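Support > Bench projects > Two-arm sorter > Open tickets
5 min read

Right arm stops mid-reach when left gripper closes

Status: open, workaround in place
Reported by: Inmaculada Quintana
Looking at it: Baltasar Calvo, Raimonds Juška
Where: Stalladeo shared workshop, back bench
Controller: Mavolitz, both arms on the one box
Gripper code: Tralter branch, not main

What happens. Start the sort routine, both arms home fine. Left goes to its first pick, closes on the roll. Right arm is already on its way down to the jars and just stops. No fault on the pendant. Left carries on like nothing's wrong. Have to kill the routine and re-home, then it might go clean for a whole run or it might do it on the next pick.

Started after the gripper code update. Might be a coincidence, I also moved the power strip that day. Sorry. Should have done one thing at a time.

Tried already:
- rebooted the box, twice
- swapped the left and right comms cables at the box end
- slowed everything to 30 percent
- ran left alone, fine
- ran right alone, fine

So it needs both. Log from the last bad run stops at line 1,645, right side only. Left side log keeps going to the end.

Rolls are the worst for it. They squash, so the gripper keeps creeping closed looking for a hard stop and the motor stays on the whole time. Jars are stiff, it touches and it's done.

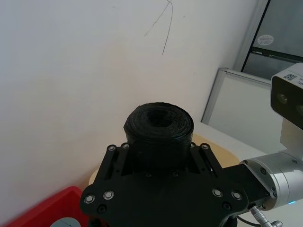 Does the grip force setting matter if the item is soft?

It matters a lot. With a low force limit the gripper gives up early and reports "held". With a high one it keeps pushing into the soft part and never settles, so the controller sits in the closing state until the timeout. Set the limit per item, not once for the whole routine.

Baltasar here. Went through the config with Inmaculada's notes open. Force limit on left was 40 for everything, which is what you get if you don't set one. Right was 29, somebody tuned it by hand at some point and didn't write it down. Was that you Florencio?

Florencio: yes, me. In January. For the jars. Meant to put it in the readme.

OK. Set both the same and ran again. Still stops! But not every time now. Also found the timeout is shared. One timer in the Tralter branch for both hands — whoever starts closing owns it, and the other one waits if it asks for anything while the timer is up. Main branch has two timers. That smells like the bug but I haven't proved it, don't close this.

Bin setup for the test below, please put it back like this if you move stuff. Rolls start upright or lying down, doesn't matter, the routine is supposed to cope.

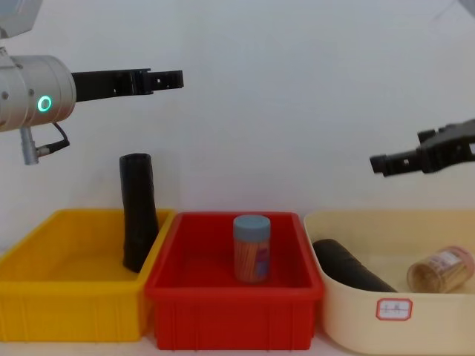 Yellow, red and cream bins against the wall, one gripper in from each side.

Raimonds: before anybody rewrites the timer, check the cables. I have seen the exact same thing on the Cantero build and it was a connector. Wiggle test. Arms off, somebody holds the plug, somebody watches the link counter.

Did the wiggle test. Left plug, nothing. Right plug, nothing. Bent the right cable through the whole reach by hand, nothing. Counter never moved. Put the power strip back where it was too, no change. So it's not wiring, or not wiring I can find. Raimonds can try it himself when he's in, key is in the usual place.

Next test. Purificación's idea, and a good one: leave left holding position with the gripper told to do nothing at all, and let right do its moves over and over. If right never stops then it is the close command and not the arm motion. Watch out, left hold position is low, keep hands out from betwen the two grippers.

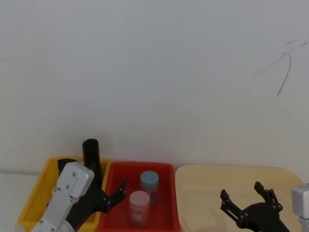
Right gripper open over the cream tray, both jars in the red one.

Result: right ran clean the whole time. Then same thing with left closing on a roll between moves, and right stopped almost straight away. So motion is fine, it's the close. Pretty happy with that.

Then tried left closing on a jar. Also clean! Which fits what was said up top, the jar stops the gripper fast and the timer gets let go before right asks for it.

What we're doing for now:
1. Stay on the Tralter branch, main doesn't have the slip check and we want the slip check.
2. Left force limit set low for rolls, so it gives up early and says held.
3. Right waits for the left "held" message before it starts down. Slower, but it finishes.
4. Don't run the demo playlist, it has its own copy of the settings and will put the old numbers back.

To re-home after a stop: kill the routine from the laptop first, THEN the pendant. Other way round the laptop thinks the arms are still live and it'll send the next move as soon as the pendant comes back. Ask me how I know. Lift right up clear of the red bin before homing, it goes sideways first and will take the jars with it.

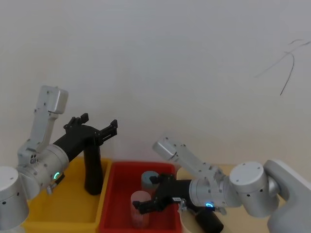
Update posted by Purificación Sotomayor, July 15, 2019

Split the timer. One per hand now, copied from how main does it. It's on the Tralter branch as a separate change so you can back it out without losing the slip check. Didn't touch anything else.

Took out the wait in step 3 and ran rolls and jars mixed, both sides going. Right didn't stop. Did it again with the left force limit back up at 40, which should be the worst case, and still didn't stop. Left does sit there squeezing the roll until its own timer runs out, so leave the low limit in for rolls anyway, it's bad for the motor.

Not closing yet. Still to do:
- Raimonds wants a long run with the cable clipped the old way
- demo playlist still has the old settings, Florencio to fix
- per item force limits need to go in the readme, with units this time
- somebody tell Mavolitz support we don't need the call back

If it stops on you agian, save the log before you reboot the box. The box wipes it. Put the copy in the shared folder and write on this ticket which item left was holding.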